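Community > Robotics and Automation > Clubs and Student Projects > Two-arm simulation

Right hand keeps bumping the plate in our kitchen task, should we retrain or fix the demos?

Jintana Khunthong

I help run the robotics club at a high school and we have a student project I could use some advice on. Five students are working on a simulated two-arm kitchen task. The arms have to move fruit off a plate and put it in an open cardboard box on the same counter. We call the project Pundau and it has been going since last fall. We want it in decent shape for the June showcase.

The students record demonstrations by hand with a pair of controllers, then train a policy on them. So far we have 2,979 recorded demonstrations. About 2,000 of them use only one arm, from the first semester, before we added the second one. The rest use both. Everything is trained together in one run on the school desktop, which takes most of a weekend.

The one-arm policy was fine. Not great, but it picked up the lemon more often than not. Since we mixed in the two-arm recordings we have these problems:

The right hand comes down too low and pushes the plate before it closes on anything. Once the plate has moved, the rest of the run is usually lost.

The hand goes for whichever fruit it likes. We want lemon first, then tomato. In the recordings the students mostly did it in that order but I know there are exceptions.

The left arm drifts. It is supposed to stay parked unless it is needed to steady the box. It wanders over the counter and sometimes ends up where the right arm wants to go.

Training loss looks good and keeps going down. The students have taken this to mean that more training will fix it. I am not convinced. One of them wants to throw out all the one-arm recordings and start over, and another wants to make the network bigger. We meet on Tuesday and I would like to give them something useful to try.

We can't easily change the computer or the simulator. We can re-record, but it is slow, and everyone has other classes.

Pravesh Chauke

I would not make the network bigger, and I would not start over yet. Look at the data first. We went through nearly the same thing in a college course project called Jadow and spent a month changing settings before anyone played the recordings back.

The left arm is the easiest one to explain. In your one-arm recordings, what is stored for the left arm? If the second arm wasn't there, somebody had to fill those values with something to make the files match. Often it is zeros. Zeros are a real joint position, and probably not your parked position. So most of your data tells the left arm to go to one place and the rest tells it to stay in another. The policy will average them or hop between them. Drifting over the counter is what I would expect.

You have two ways to fix that. Overwrite the filler with the actual parked joint values, or mask the left arm out of the loss for those files. Masking is cleaner. Overwriting is quicker and your students can do it in one meeting with a short script. Try overwriting first.

For the low approach, check whether the table height or the hand model changed between semesters. We swapped grippers halfway through our project and the new one was longer from the wrist to the fingertips. All the old recordings were then wrong by that length. If your right side had a plain gripper last fall and has a hand with fingers on it now, the old wrist positions will put the fingers into the plate. You would need to shift the wrist targets in the old files or leave those files out for that arm.

For the order problem, sort the two-arm recordings by which fruit was touched first. The simulator should be able to log contacts. Drop the ones in the wrong order and train on what is left. Fewer recordings that agree with each other worked better for us than a large pile that didn't.

Also stop using the loss to judge it. Run the policy from a fixed set of starting positions after each training run and write down what happened. We used 11 starts, saved in a file so they were identical every time. Have the students fill in a plain table: touched plate, picked lemon, placed lemon, picked tomato, placed tomato, arms collided. It takes less than an hour and it ends a lot of arguments.

Save a still at the moment of first contact in every test run, too. They are easier to compare than video. Ours from the Jadow runs looked like this one, which I kept in our report:
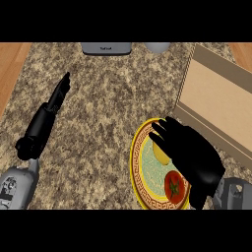
Right hand at the lemon, tomato beside it on the plate, left gripper closed over open counter.

When you go through yours, look at how much of the plate is behind the hand. On ours the palm and wrist hid the right side of it and part of the tomato. If your policy gets only one overhead camera, it loses sight of things just when it needs them. A second view from the wrist helped us more than any change to the network. I know you said you can't change the simulator, but most of them let you add a camera in the setup file. Keep the size small or your weekend run will turn into a week.

potgieter_labs

Just lock the left arm. If it isn't doing anything for most of the task, take it out of the action list and hard code it. Add it back later.

Also slow down the controllers when recording. Students move too fast and the grabs are sloppy.

Jintana Khunthong

Thank you both. I checked with the student who wrote the converter and yes, the left arm is filled with zeros in all of the first semester files. She is writing the script to put the parked values in. The right side did change over the break, from the two-finger gripper to the hand, and I had forgotten that completely. I don't know the length difference yet, but it should be in the model files.

Locking the left arm would work for the lemon but the box slides when the tomato goes in, so we need the arm for that part. We may lock it for a test run anyway to see if the right hand behaves better by itself.

We are going to set up the fixed starts before changing anything else so there is a baseline. Is it all right if the starts include the box at different angles, or should that be kept the same?

Pravesh Chauke

Keep the box the same for the first set and only move the fruit. Make a second file with the box turned once the first set is mostly working. If you change both together you won't know which one caused a failure.

On the hand length, measure from the wrist joint to where the fingertips are when the hand is half closed. The model file will give it fully open, and that number will be too long for a grasp.

Related threads

Plornis controllers lag when two are connected
Padding joint values when merging one-arm and two-arm recordings
Fruit rolls off the plate after the simulator resets
How many demonstrations for a simple pick and place?
Adding a wrist camera without slowing down training
Showcase rules for projects that run only in simulation

Contact | Community guidelines | Copyright Plornis Community Help | Back to top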